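The Left Hand

The fault came on the week my aunt lent us the kettle, and for a long time the two were mixed up in my mind, so that when I think of one I still hear the other clicking off.

I had taken the clearing-up work from Nilell in January, when the rains kept the boats in and there was no money in anything. You wore the grippers, one in each hand, and you tidied. That was the whole of it. You picked up a thing and put it where it belonged, and somewhere in Brutley a machine was taught to do the same from the way your hands had gone. My sister laughed until she had to sit down. All those years our mother had begged me to pick up after myself, and now a company was paying me for it by the piece!

We worked in the back bedroom because it had the good light. My sister slept there in the ordinary way of things, and she allowed it on condition that I never touched her pillows. 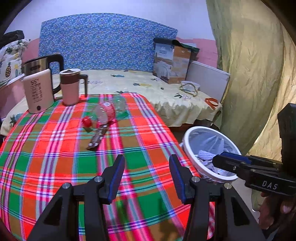 The left one had always been a little slow. I want to be fair to it, because it had done a great many bottles and a great many wrappers by then, and I suppose I would have been slow too. You squeezed the handle and the jaws closed, and you let go and they opened, except that with the left one there was a small wait between the letting go and the opening, like an old man deciding whether to get up from his chair. I got used to it. You can get used to nearly anything if it only happens on one side.

Then one evening it closed on a paper cup and didn't open at all. I let go of the handle and the jaws stayed shut. I shook it, and I am ashamed to say I knocked it on the bedpost, and after a while it let the cup go without any help from me and opened as sweetly as you please. I did another hour that night, and it behaved, and I went to bed.

I ought to have written it up. There was a page for that at the back of the booklet, with lines to fill in, and the booklet was very clear that if the jaws ever stayed shut you were to put the thing down and not pick it up again until Baltska had looked at it. Baltska did the repairs. They were across the water in Serra, and a repair meant two weeks without pay, and I had promised to have 856 pieces done before the end of the month. I had 235 still to go. So I told myself it was the cup, which had been a bit sticky.

My niece was four that year. She liked to sit on the end of the bed while I worked and tell me where everything went, and she was very strict about it. Wrappers in the bin. Bottles in the bin. Not that one, that one's mine. The booklet was clear about children as well, and I had read that page too.

You will have guessed by now. She reached over to save a bottle cap she wanted for a doll's hat, at the very moment I was reaching for it, and the left one closed on her two fingers. I let go at once. I had let go before she even made a sound. And it stayed shut.

It wasn't strong, you understand. It was made for picking up soft things and the pads were rubber, and the doctor said afterward that a kitchen drawer would have done her more harm. But I didn't know that then, and neither did she, and I have never heard anything as long as that wait. My sister came in from the yard with her hands all soap. She didn't shout at me. She took hold of one jaw and I took hold of the other and we pulled, and for a moment nothing moved, and then it gave, all at once, and the three of us sat down on the floor.

There were two red marks that were gone by supper. She got the cap, of course. She got every cap in the house after that.

I wrote it all up that night at the kitchen table, the cup and the bedpost as well as the fingers. It took both sides of the page and part of an envelope. I had thought Nilell would let me go, and I had my sentences ready for when they did, but the woman who called was kind in a tired sort of way. She asked how the child was before she asked anything else. Then she asked me what day the cup had been, and I told her, and she was quiet, and I could hear her writing.

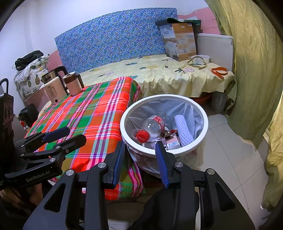

Baltska found a spring in it that had worn thin on one side. They sent a letter around to everyone who had a pair from the same batch, 671 of them, and the letter said to stop work and send the left one back. I read it standing in the doorway. It didn't mention me or my niece, only "a report received from a user," and I read that line several times over, thinking how it might have been received a good deal sooner – before the cup, even, when it was only slow.

They paid me for the two weeks. I hadn't expected that, and I found it harder to take than if they hadn't.

The new pair came in a box with a great deal of paper in it, and for some days I left it shut on top of the wardrobe. My sister said nothing, but she dusted around it in a way that could be heard from the kitchen. In the end I took it down and went through the booklet from the first page, out loud, with my niece beside me, since she wouldn't be left out. When we came to the part about children she listened with great attention. Then she got down off the bed, walked to the door, put both feet just over the sill, and told me I could start.

She sat there in the hall with her caps in her lap, and called out where everything went. I opened the left hand and closed it and opened it, a good many times, before I picked up anything at all.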